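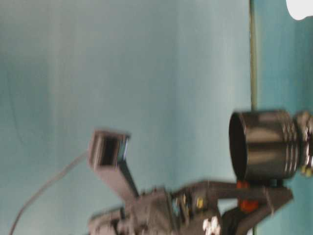 My arm is solid until I ask it to stop, and then it nods like a dashboard toy, wrote a reader under the last Tudis post, and do I really have to buy bigger motors?

Please don't buy bigger motors! At least not yet. I get some version of this comment pretty much every month, and I had the same trouble with my own arm for most of last winter. What fixed mine was an evening of boring mechanical work and then about an hour of fiddling with settings. So this page is that evening, in order, the way I do it on the bench at the Estden workshop.

I'm assuming you've built the Tudis arm or something close to it: metal and plastic segments bolted together with plates and brackets, one joint carrying the next, Zelel control board in a box on the bench. If your arm is a different design the steps still work, you'll just find your bolts in other places.

What you need

Hex keys (decent ones, the freebies round off)
Medium threadlocker, the blue kind
A marker or a paint pen
A steel ruler
A strip of masking tape
Fabric tape or soft hook-and-loop straps for the cable
A cheap dial indicator if you can borrow one

I bought my dial indicator and a magnetic stand at Shimada Hardware for 33 dollars, and before that I used the ruler and a pencil taped to the end of the arm, which got me most of the way there.

Step 1. Measure before you touch anything

I skipped this the first time and I'm still annoyed about it. Power the arm, let it hold a position with the elbow stretched out fairly far, and push gently sideways on the last segment with one finger. Write down how far it moves. Then push up and down and write that down too. Mine was moving 14 millimeters sideways at the tip, which is terrible, and I had been blaming the software for weeks.

Now run one quick move, same start and same end, and watch the tip when it stops. Put a bit of tape behind it on the wall or a box so you've got something to compare against. Save that move. You'll be running it over and over.

Step 2. Power off and find the loose joint

Unplug it. I mean pull the plug out, don't trust the switch, and support the arm with a block of wood or a stack of books so it doesn't drop on your knuckles when the motors let go.

Start at the base and work outward. Hold the part below the joint with one hand, wiggle the part above it with the other, and feel for a click. A click is a gap. A springy feeling with no click is something bending, and that's a different problem (see step 4). It's very tempting to start at the tip, where the movement looks worst, but a tiny bit of play down at the base turns into a lot of play by the time it gets out to the end. Base first, always.

Step 3. Bolts

Take them out one at a time, a drop of threadlocker, back in, snug. Don't pull a whole plate off unless you have to, or you'll lose your alignment and spend the rest of the night finding it again. If the bolt goes into plastic, leave the threadlocker out of it altogether. Some kinds make plastic crack, and I have a drawer of split brackets to show for it. A nylon lock nut on the back is what you want there.

When each one is tight, draw a short line with the paint pen across the bolt head and onto the plate. Next time the arm gets wobbly you can see at a glance which bolt has turned. I love this trick and I use it on everything now, including my bike.

Step 4. The square tube

The tube is stiff. The ends are where the trouble lives. If it's only clamped on one side, it'll rock in its bracket no matter how hard you tighten. I cut mine to 259 millimeters, filed the ends square, and packed the clamp with a thin strip cut from a soda can until I couldn't slide it by hand anymore. Not pretty, works great.

Leave the clamp bolts slightly less tight than feels natural. Thin-wall tube will crush, and once it's crushed you can't get a good grip on it again.

Step 5. Give the cable some room

A cable that's too tight pulls on the arm at the end of every move, and a cable that's too loose swings around and gives you a nice second wobble on top of the first. Move the arm by hand (still unplugged!) through its whole range. The cable should hang in an easy curve and never go straight. Strap it near each joint, with the slack at the joint itself, and leave the straps loose enough that you can slide the cable under them with a fingernail.

Step 6. Now the settings

Only now. Plug back in, clear everybody's hands and coffee out of reach, and run your saved move at half speed. Then change one thing at a time.

On the Zelel board I bring acceleration down first, in small steps, and leave top speed alone. Most of the nodding comes from how hard the arm brakes. If your firmware has a smoothed or S-curve motion option, turn it on, then see how much acceleration you can put back. Write every change in a notebook. You'll think you'll remember, and you won't, and then it's eleven at night and you've got no idea which profile was the good one.

If it buzzes or hums while standing still, the position gain is probably too high. Back it off until the noise quits, then check the finger push from step 1 again, because you can go too far that way as well and end up with a mushy arm.

Step 7. Measure again

Same pose, same finger. I got down to 2 millimeters on the second try, and most of what's left is in the base bearing, which I'm putting off replacing until I can face taking the whole arm off its plate.

One more thing about weight. Whatever you've mounted on the end, do all of this with it attached. I tuned mine bare once, felt very pleased with myself, bolted the load back on and had to redo step 6 from scratch.

Next up is the base bearing, once the part gets here. If your arm still nods after all of this, leave a comment with your before and after numbers and tell me which joint clicked.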